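第13回　ホームアドバンテージを考える（配布資料）

担当：アンガラッド・ラドック

前回は、選手の移動と疲労について話しました。今回は、同じチームが自分の会場で試合をするとき、なぜ成績が良くなりやすいのかを考えます。教科書ではハンドボールの例が少ないので、この授業で使ってきた地域リーグの三つのクラブ（ホロベッツ、マルソープ、ヘルスモント）を続けて使います。前回の資料を持っている人は、移動時間の表をもう一度出しておいてください。

## 1. 言葉の確認

「ホームアドバンテージ」という言葉は、人によって意味が少し違います。新聞では「ホームで勝った」というだけで使うことがありますが、この授業では次の意味で使います。

> 同じ程度の力のチームが、同じ数の試合をホームとアウェーで行ったとき、ホームで得た勝ち点の割合が全体の半分より大きいこと。

大切なのは「同じ数の試合」という部分です。会場の工事などでホームの試合が減ったシーズンは、そのまま計算に入れないでください。また、ハンドボールでは勝ちが2点、引き分けが一点です。サッカーの計算に慣れている学生は、レポートで毎年ここを間違えます。勝ちを三点として計算すると、引き分けの多いチームの数字が変わります。

もう一つ、「ホームで強いチーム」と「ホームアドバンテージが大きいチーム」は同じではありません。どこで試合をしても勝つチームは、ホームでも強いですが、差は小さいです。反対に、順位が下のチームでも、勝ち点のほとんどを自分の体育館で取っていれば、差は大きくなります。マルソープはこの後のほうの例です。

## 2. 考えられる原因

授業では、原因を四つに分けて説明します。

- **観客**　声援が選手に与える影響と、審判に与える影響があります。二つは別に考えます。
- **移動**　前回の内容です。バスの時間、食事の時間、睡眠。
- **慣れ**　床、照明、ゴールの後ろの壁の色、ベンチの位置など。
- **規則と習慣**　ウォーミングアップの順番や、更衣室の割り当てなど。

この四つは、実際の試合では全部同時に働きます。ですから「原因は観客である」と一つだけ書いた答案には、あまり高い点をつけられません。どの原因を、どのデータで、ほかの原因から分けたのかを書いてください。
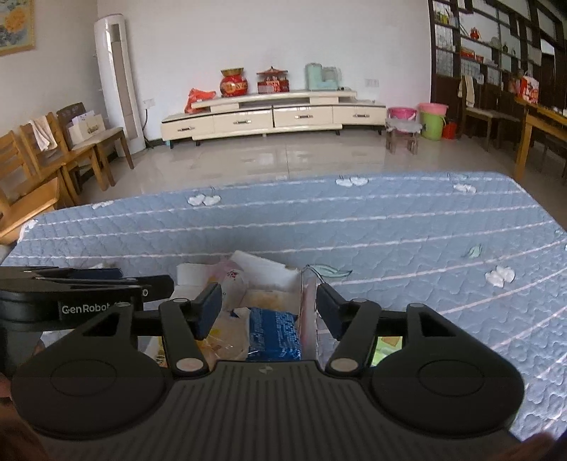 ホームとアウェーの勝ち点は、試合ごとの点ではなく、足していった合計で見るのがわかりやすいです。縦の軸を試合の順番にして、下から上へ進むように描きます。横の軸は中央をゼロにして、左にアウェー、右にホームの合計をとります。シーズンの初めは二本の線がまだ近くにありますが、差がある場合もない場合も、上に行くほど互いに離れていきます。写真の道具で、内側にある二本の棒が上へ向かって左右に開いているのと似た形です。ただし、写真の棒のように左右がそろって見えるときは、ホームアドバンテージはほとんどありません。右の線だけが大きく外へ倒れるとき、差があると言えます。ノートに描く人は、左右の目盛りを必ず同じ幅にしてください。目盛りの幅が違うと、差がないシーズンでも片方が倒れて見えます。

計算用のソフトは、去年と同じくドリヌラを使います。入力の形は変わっていませんが、アウェーの勝ち点を負の数で入れないように気をつけてください。左側に描く設定は、表示の画面で選びます。データのほうを変えると、合計の計算まで変わってしまいます。

## 3. 観客の数と、観客の近さ

昨シーズン、ヘルスモントのホームで最も観客が多かった試合は、2,107人を超えました。これに対して、マルソープの最も多い試合は1,122人でした。観客が多いほど有利になるのであれば、ヘルスモントのほうが差が大きいはずです。しかし、上で説明したグラフを描くと、右に大きく倒れるのはマルソープのほうです。

この結果について、エセキエル・バジェホさん（当時マルソープのコーチ）にお話をうかがったことがあります。許可をいただいて、メモの一部を載せます。

> うちの体育館は、客席がサイドラインにとても近いのです。タイムアウトのとき、私の声より、一列目のおばあさんの声のほうが選手に聞こえます。相手のチームは嫌だと思いますよ。でも、うちの若いキーパーも、最初の年はそれで調子を悪くしました。

バジェホさんの話には二つの点があります。一つは、数よりも距離が関係するかもしれないということです。もう一つは、声援がホームの選手にとっても負担になるということです。二つ目は「ホームの重圧」と呼ばれて、優勝が決まる試合などでよく議論されます。今回の資料では深く扱いませんが、レポートの題として選んでもよいです。

距離の問題を調べるときは、客席からラインまでの長さだけでは足りません。次のことも記録してください。

1. 客席が片側だけか、両側か
2. 審判の記録席が客席の前にあるか、反対側にあるか
3. 屋根の高さと、音の響き方（自分の言葉で書いてよい）

三番は測る道具がない人が多いと思います。その場合、「よく響く」「あまり響かない」程度の記録でかまいませんが、同じ人が全部の会場を回って書いてください。別の人が書いた記録を並べても、比較になりません。

## 4. 審判への影響

審判は、意識してホームを助けているわけではないと考えられています。しかし、接触があったとき、大きな声が聞こえると、迷っている判定が一方へ動く可能性はあります。これを調べるためには、退場（一時退場）の回数と七メートルスローの回数を、ホームとアウェーで分けて数えます。

ここで注意があります。アウェーのチームに退場が多いという結果が出ても、それだけでは審判の影響とは言えません。疲れているチームは足が遅れて、本当に反則が増えるかもしれないからです。つまり、第2節の「移動」の原因がここに入ってきます。これを分けるために、移動の短い対戦だけを取り出して、もう一度数える方法があります。ホロベッツとヘルスモントの会場は川をはさんで隣の町にありますので、この目的に便利です。ただ、この対戦は昔から仲が悪く、普段より反則が多いという別の問題があります。 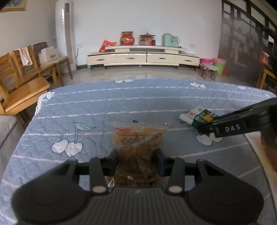
移動の短い対戦を取り出すと、当然、試合の数が少なくなります。数が少ないときは、割合を小数点の後ろまで細かく書かないでください。「半分より少し多い」と書いて、試合数を横につけるほうが正直な書き方です。去年のレポートには、とても少ない試合から出した割合を、小数第三位まで書いたものがありました。計算は合っていましたが、その細かさには意味がありません。

無観客の試合を使う方法もあります。観客がいないのにホームの勝ち点が多ければ、観客以外の原因が残っていると考えられます。このリーグでは無観客の試合がまとまって行われたシーズンがありますが、そのときは日程がとても詰まっていました。休みの短さが両方のチームに同じように影響したかどうか、先に確かめる必要があります。

## 5. 慣れについて（短く）

体育館の床は、会場によって滑り方が違います。ハンドボールでは松やにを使うかどうかも関係します。ホロベッツの会場は松やにが禁止で、ほかの二つは水で落ちる種類だけ許されています。普段松やにを使う選手がホロベッツに来ると、最初の十分くらいパスのミスが増える、という話はよく聞きます。これは話として聞くだけで、私はまだ良いデータを見たことがありません。試合の最初の部分だけミスを数えてくれる学生がいたら、ぜひ相談に来てください。

照明についても同じです。ヘルスモントでは、片方のゴールの後ろに大きな窓があり、午後三時ごろの試合ではキーパーがまぶしいと言います。前半と後半でコートが入れ替わりますので、両方のチームに一回ずつ悪い時間がありますが、冬は後半にはもう暗くなっていて、同じ条件ではありません。

## 6. 課題

三つのクラブから一つを選び、次の順番で書いてください。

- 第2節の四つの原因のうち、どれを調べるかを決める
- 使うデータと、使わないデータを書く（使わない理由も必要です）
- 勝ち点の合計のグラフを一つ描く
- 結果を書く。差がなかった場合も、そのまま書く

差がなかったレポートを心配する学生がいますが、評価には関係ありません。方法の説明が読んでわかるかどうかを見ます。ドリヌラの画面をそのまま貼るのではなく、グラフの軸の名前は自分で日本語にしてください。

提出はいつもの箱です。二人で一緒に書く場合は、どちらがどの節を書いたか、最後に書いてください。次回はリーグの日程の作り方を扱いますので、配ってある対戦表を持って来てください。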